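Ticket 583: Phone cases do not stay in the clamshell trays
Opened by: Woo-jin Noh, packing room, Grultstead
Assigned to: Sang-wook Han
Product: Malinowski slim case, shiny colour version
Packaging: long clear tray, Birkevus
Status: Waiting for supplier

First message (Woo-jin Noh)

Hello Sang-wook. Since the new trays came in March we have a problem with the slim cases. The tray closes, I hear the click, but when I put the tray standing in the carton the case slides to the bottom and the lid opens a little at one corner. From the last carton of 200 I had to take out 29 and close them again by hand. The old trays from Cletlow did not do this. Could you please tell me if I am packing them wrongly?

Reply (Sang-wook Han)

Thank you for the clear report. Please try these points and write the result under each one.

1. Check that the tray is the right one. The number is pressed into the bottom and should end with 22.
Result: Yes, it ends with 22. I looked at trays from two different bags.

2. Put the case in with the camera opening at the hinge end of the tray.
Result: A little better. The case still moves, but the lid stays closed more often.

3. Close the lid from the hinge end and press slowly along both sides, not only in the middle.
Result: The click is stronger this way. After I shake it the corner opens again on some of them.

4. Try a plain black case of the same model in the same tray.
Result: The black case holds well. I did not expect this, because I was told both are the same size.

Reply (Sang-wook Han)

The result in point 4 is very useful. I asked the design office and the shiny case has one more layer on the back. It is thicker only by a small amount, but the ribs in the tray were made for the black one. So you are not packing them wrongly.

One more question. Are you packing on the bare table or on a cloth? Some people say the trays slide away when they press the lid.

Update (Woo-jin Noh, 16th May)

I work on a white sheet, so the shiny cases do not get scratches on the back. The tray lies lengthwise in front of me on the left and the case is on the right.
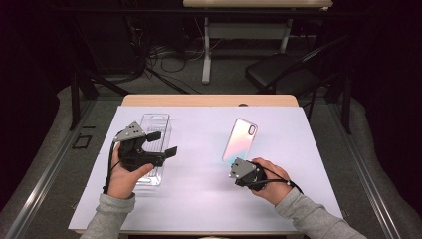 Reading time: 2 minutes

The sheet does not seem to be the reason. I tried ten trays on the bare wood and the lids behaved the same. I also changed the side, with the tray on the right, and it made no difference.

What helps for now is one small piece of tissue folded under the lower end of the case. It takes more time, but the case does not slide and the lid stays closed in the carton. Is it allowed to send them like this to the shops?

Reply (Sang-wook Han)

Yes, please use the tissue until the new trays arrive, but only white tissue and nothing with glue. Do not put tape on the lid, it leaves marks on the plastic and the shops send it back. I have written to Birkevus and asked for a tray with lower ribs. They want two shiny cases and two trays for measuring. Could you put them aside for me with the ticket number on the bag?

Reply (Woo-jin Noh)

They are in a bag on the shelf next to the scales. I wrote 583 on it.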